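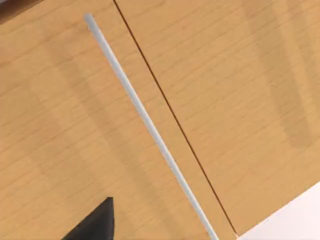 **Oficina partilhada Zona apresenta o Zolus, braço de bancada para abertura de portas de armário**

19 de novembro. A oficina partilhada Zona divulga hoje o Zolus, um braço manipulador de cinco eixos projetado e montado por duas associadas, Delia Carrasco e Yamila Leiva. O conjunto destina-se a tarefas domésticas simples, a começar pela abertura de portas com puxador de barra.

A estrutura utiliza perfis de alumínio e peças impressas em PETG. A garra tem dedos pretos em cunha, com curso total de 86 mm. O controlador Bustov, desenvolvido na mesma oficina, comunica com os servomotores por barramento série e aceita trajetórias geradas em simulação.

O modelo simulado inclui painéis de madeira clara separados por uma junta estreita e um puxador cilíndrico. A aproximação é calculada em relação ao eixo do puxador.

«A folga do punho ainda limita a repetibilidade. Vamos substituir o redutor antes de aumentar a carga», afirma Yamila Leiva.

A versão 8 do firmware e os ficheiros de corte estão disponíveis para consulta na oficina. Os pedidos de demonstração devem ser dirigidos a Delia Carrasco, na receção da Zona.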